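Repair is a habit, and we've let it go

03/07/2018

My kettle died last month. Well, the switch did. The rest of it was in perfect health, shiny and pleased with itself on the worktop, but the little lever that clicks down when you want a cup of tea had stopped clicking. I rang the shop, a branch of Lovico on the ring road, and the young woman on the phone was very kind and told me a new one was cheaper than a repair. I asked how much a repair would be. She didn't know. They didn't do them.

I've been grumbling about it ever since, so I may as well grumble at you.

I grew up in a house where things got mended. I don't want to go all misty-eyed, as plenty of it was mended badly. We had a toaster that only worked if you leaned on it, and a sofa with a plank under one cushion that visitors were steered away from. My mother darned socks and hated every minute of it. But the first thing anyone did when something broke was turn it over and look underneath. That was the reflex. You looked, you poked, you found the screw, and quite often you found the trouble as well.

These days I turn things over and there isn't a screw. My kettle has a smooth base with a moulded logo and a warning in 12 languages. I'm sure there are good reasons for some of it (water and electricity, yes, I know), but my desk lamp is the same, and so is the radio, and so is the electric toothbrush, which seems to be one solid lump that hums until the day it doesn't.

What gets me is how often it's the small cheap part that goes. A strip of felt, a rubber foot, a spring, a bit of padding. Anything that rubs or squashes or soaks things up is going to wear out before the part it's attached to, and everybody who has ever designed anything must know that.
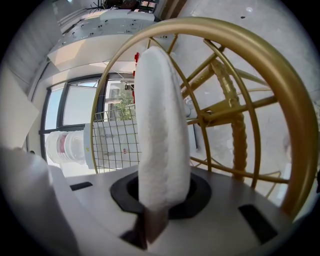

A soft white pad, close up.

I had a vacuum cleaner, an Ameo, that I loved for 11 years. Not a glamorous thing to love, but there we are. Its one weak spot was a fabric seal around the bag, and for most of those years I could buy a new seal for the price of a sandwich. Then one October I went to order another and the seal had vanished from the website. I wrote to them. They wrote back, very politely, to say that parts were no longer supplied for my model and would I like a voucher. I didn't want a voucher! I wanted a strip of fabric the size of a bookmark. In the end I cut one out of an old felt hat and it did nicely for another winter.

Now, I know what the answer to all this is, as my own family give it to me over Sunday lunch. Time is money, they say. You spent a whole afternoon cutting up a hat. And it's true, I did, and if you charged my afternoon at the rate a plumber charges, then it was the most expensive vacuum cleaner seal in Europe. But I wasn't going to spend that afternoon plumbing. I was going to spend it looking at my phone. I had the radio on and a pair of good scissors and I was as happy as I've been all year.

There's the money side, too, and I don't think we should be snooty about that. A friend's washing machine packed up in the spring and she was told the same thing as me, that a new one made more sense. It might make sense if you have the price of a new one sitting in the bank. Plenty of people don't, so they buy the cheapest going, or they buy on credit, and the cheapest going is the one that packs up soonest. I find it hard to see who that suits apart from the people selling washing machines.

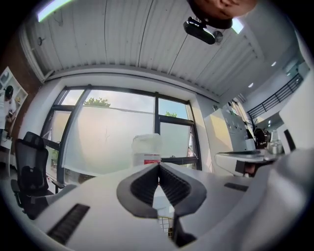
So what would I do about it? I'm no politician, but I've had a think in the bath. For a start, I'd like a label on the box that tells me how long they'll go on selling the parts. It could sit next to the one about energy, with a nice big number on it. If I'm choosing between two kettles and one of them says two years and the other says ten, I know which I'm carrying to the till, and I'd happily pay a few pounds extra for it.

I'd also put repair back in schools – proper repair, with a broken thing on the desk and a screwdriver in your hand. My town, Mondal, has a repair morning once a month in the old library, and it's packed. They put up a sign saying they had fixed 1,000 items, and I stood in front of it feeling oddly moved, what with being there about a bedside clock. Half the queue was under thirty, so please don't tell me the young aren't interested. They've just never been shown where the screw is.

And I'd like the shops to stop saying "it's not worth it" in that gentle voice, as though they were breaking news of an illness. Tell me what it costs and let me decide whether it's worth it. I might be fond of the thing. I've a Lukmont mixer that was a wedding present, it's the colour of old custard, and I would pay silly money to keep it going.

As for the kettle, I took it to the library. A retired man with a magnifying glass strapped to his head found a way in through the handle, which I'd never have thought of, and bent a tiny piece of metal back to where it ought to be. He wouldn't take anything for it, so I put a fiver in the biscuit tin. It clicks again. It's a bit louder than it used to be, and you have to press it firmly, and I've put a note on the cupboard for visitors.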